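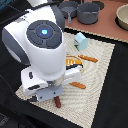 How do I follow a film told out of order?

Watch it once straight through without pausing, then go back with a pen and paper. On the second viewing, write one line per scene with the time it starts. Most films need more than 20 lines.

Next, number the lines in story order. Clothes, haircuts and injuries are the best clues. If a scene won't fit, put a mark beside it and carry on.

Watch the last 7 minutes again with your list in front of you, and move any marked scenes.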